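Football Gear | Sideline & Coaching | Reviews

Hurent Sideline Headset Kit: One Season In

I coach the offensive line and help with play calling at a small high school program. Last April we bought the Hurent coach-to-coach headset kit to replace a set of hand radios that had been dropped too many times. We used it through spring practice, two scrimmages and a full fall schedule. We paid $1,509 for the four-headset version out of our regular equipment budget, and I have no connection to the company.

The kit comes in a hard case with four headsets, four belt packs, a charging dock and a spare set of ear pads. Two of the headsets cover both ears and two cover one. Our head coach, Teun De Haan, wears a single-ear model so he can still hear the officials. I wear a double, because I stand near our student section and need to block it out.

Setup took less than 10 minutes. The packs pair when you seat them in the dock together, and they have stayed paired. The manual is short and mostly clear, although the page on switching channels has the button order wrong. You hold the side button first, then turn the dial.

Range is the main question with any of these kits. At home our press box is on the visitor side and we had no dropouts all year. For away games we drive a long way, mostly flat two-lane and highway, and the press boxes are all different. One of them is a metal trailer set back behind the track at Okoro. We lost the box for most of the second quarter there until our spotter opened the window and leaned out.
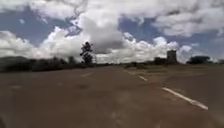

Demyd Hrytsenko: We have the same kit and had the same trouble with metal press boxes. Clipping the belt pack to the window frame with a longer cord fixed it for us. Hurent sells the cord separately, but the one from our old Plemier set fit fine.

I tried that in the last three games and it helped. I still think the cord should be in the case for this price.

Sound quality

Voices are clear and a little thin. Crowd noise is handled well on the double-ear sets. On the single-ear sets the microphone picks up wind, and on one bad night I could hear the wind in Teun's mic better than I could hear Teun. A foam cover took care of most of it. There is a slight delay when a pack wakes up from standby, so the first word of a call can get clipped. We got in the habit of saying the formation twice. "Trips, trips right" is how it goes now.

Battery

The company lists a full day. We got through every varsity game on one charge, and on a day when JV played first we got through both games with one pack showing a low light in the fourth quarter. Charging from empty takes almost 2 hours. The dock lights are green for charged and green blinking for charging, which is hard to read across a locker room. Check each one up close before you load the bus.

Comfort and build

The headband is stiff for the first couple of weeks. It loosens up. The ear pads are a soft vinyl that gets slick in August heat, and I wiped mine down at every timeout. One mic boom came loose in October. I called Hurent and got Si-woo Jin in the repair department, who mailed a new boom without asking for the old one back. The belt clips are the weak point – two of ours have cracked, and the packs end up in a jacket pocket.
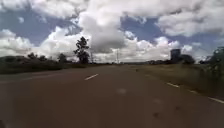
How it compares

Before buying, we borrowed a Skonenard set from another school for a week. It costs $628 for two headsets. The sound was about as good and the headset was lighter, but it only has one channel, so offense and defense have to share. If your staff is three people, that may be all you need. With a full staff you will be talking over each other by the second series.

The Plemier set we used years ago had better belt clips than either one. It is no longer made.

Should you buy it

For a program with coaches in the box and separate calls on each side of the ball, yes. Budget for the long cord and foam covers. I would give it four out of five, and it loses the point for the clips and the dock lights. 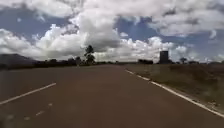
On the road.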